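검색어를 입력하세요 검색

이 사이트는 쿠키를 사용합니다. 계속 이용하면 쿠키 사용에 동의하는 것으로 간주합니다. 동의 | 설정

[사용기] 일루온 Illon 로봇팔, PC 분해 작업에 써 보니

중고 데스크톱을 받아 부품별로 나누는 일을 하고 있다. 하루 물량은 많아야 21대이고, 숙련자 한 명이 본체 하나를 여는 것부터 보드를 빼는 것까지 혼자 한다. 이 공정에 Illon의 로봇팔을 석 달 빌려 넣어 보았다. 제어 소프트웨어는 Clulterex를 썼다.

설치는 금요일 오후에 시작해서 저녁에 끝났다. 작업대에 고정하고 전원과 통신선을 연결하는 것까지는 설명서대로 하면 된다. 시간이 걸린 쪽은 티칭이다. 케이스 한 기종의 동작을 잡는 데 90분이 들었고, 기종이 바뀌면 처음부터 다시 해야 했다. 같은 모델만 수십 대씩 들어오는 곳이라면 감수할 만하다. 우리처럼 제조사가 섞여 들어오면 부담이 크다.

잘하는 일부터 적는다. 메모리는 고정 클립만 풀려 있으면 거의 실수 없이 뽑았다. 확장 카드도 나사를 미리 빼 두면 들어 올린다. 힘 제한을 낮게 걸어 두면 슬롯이 상하는 일도 없었다. 반복 작업에서 속도가 떨어지지 않는 점은 사람보다 낫다.

못하는 일은 케이블이다. SATA 케이블이 드라이브 위로 뭉쳐 있으면 커넥터를 찾지 못하고 멈춘다. 걸쇠를 누르면서 당기는 동작도 성공률이 낮았다. CPU 소켓 주변은 더 조심스럽다. 레버를 젖히는 동작을 40번 시켰는데 절반 넘게 사람이 이어받았다. 소켓 핀이 휘면 보드 값이 그대로 날아가기 때문에 우리는 이 단계를 자동으로 돌리지 않기로 했다.

본체 한 대 기준으로 사람이 하면 10분이 안 걸린다. 로봇팔은 준비를 다 해 준 상태에서도 그 두 배가 넘었다. 옆에서 지켜볼 사람도 필요하니 인건비는 아직 줄지 않는다.

같이 일하는 이아라 루세로(Iara Lucero)는 먼지 털기나 부품 분류처럼 앞뒤 공정에 쓰자는 의견이고, 나도 같은 생각이다. 분류 쪽은 11월에 다시 시험한다. 가정용으로 묻는 분도 있는데, PC 청소나 부품 교체를 맡길 단계는 아니다.

별점은 다섯 개 중 세 개. 기계 자체의 마감과 정밀도는 좋고, 티칭 화면과 기종 전환은 손을 더 봐야 한다. 임대 계약은 연장하되 대수는 늘리지 않는다.

관련 글
- Figueiredo 전동 드라이버 60일 사용기
- Brelbridge 작업대 조립과 높이 조절
- 로봇청소기, 문턱 있는 집에서 쓸 만한가
- 빨래 개는 기계는 어디까지 왔나

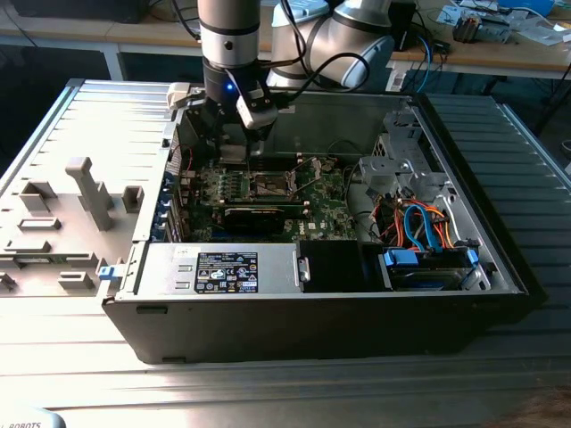

옆으로 눕힌 데스크톱 본체 안, CPU 소켓 쪽으로 내려온 그리퍼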